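Block stacking, station 2: recording your first episodes

Tosard robotics club, build team notes. Updated Apr 26, 2023

Read the safety sheet first. Then this. If you missed the January intro just ask at the bench.

What you need
Station login
Block set, any will do, paint chips are fine
Jornomik recorder already open on the left monitor
A partner. Two arms, two people, no solo runs

Step 1. Home both arms. Wait till they stop. Hands out.

Step 2. Put the blocks down. Spread them so a finger can fit between. Turn a few at odd angles, dont line everything up. Last batch was all square to the table and the policy fell apart on anything rotated.

Step 3. Check every camera view before you hit record. Both wrists plus the fixed one. If a wrist view is black, reseat the USB and restart Jornomik, takes a minute.

Step 4. Name the run. Team name, underscore, task, underscore, number. Tapia team is on tower_503 so start after that. No spaces!!

Step 5. Record. Base piece, then two small blocks side by side, arch over them, cube on top. Go slow on the arch. Come down straight, let it settle, then open. If you drop one keep recording and pick it up again, we want recoveries.

Step 6. Cube last. Grip low on the sides, open the fingers all the way before you lift or you'll drag the arch with you.

Step 7. Save or discard right away. Discard if someones hand got in the view or the arm faulted. Slow or ugly is fine, keep it.

Four good episodes each, then swap seats. Count so far is 2,343 on the shared sheet, 2,000 was the goal for the term so we're ok, but arch placements are still thin.

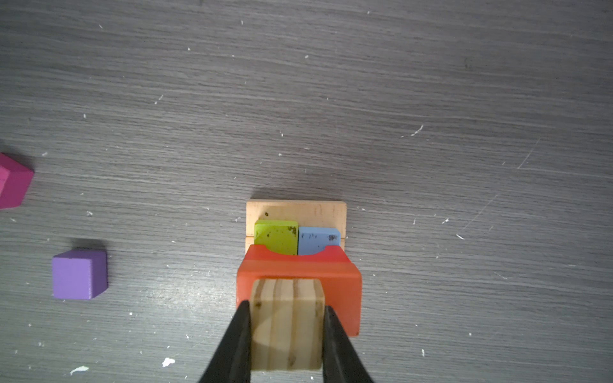
Wrist view, cube at the arch 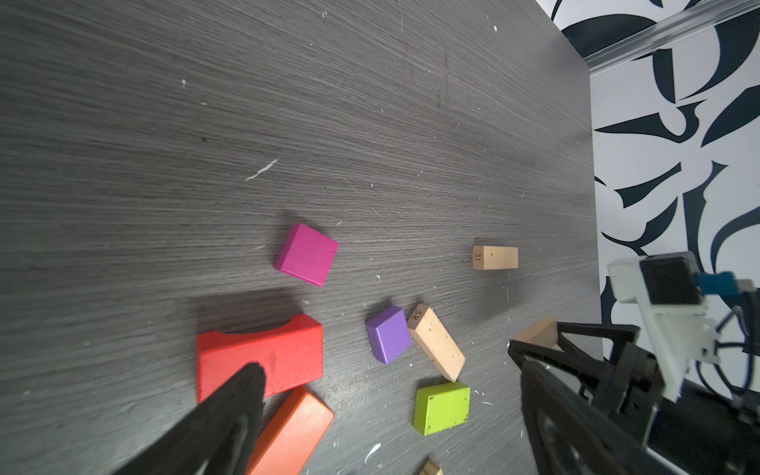
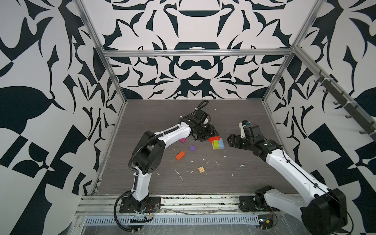

Photos: Tosard robotics club / station 2 cameras

Common problems

Gripper closes on nothing: you're too high. Drop a bit and retry.

Blocks slide when touched: wipe the table, then the finger pads.

Hose snags on the elbow: stop, unwind by hand with power off, re-home.

Upload stuck: the Skamanix drive is probly full again. Leave files local and write the run numbers on the whiteboard.

Blocks back in the bin when your done.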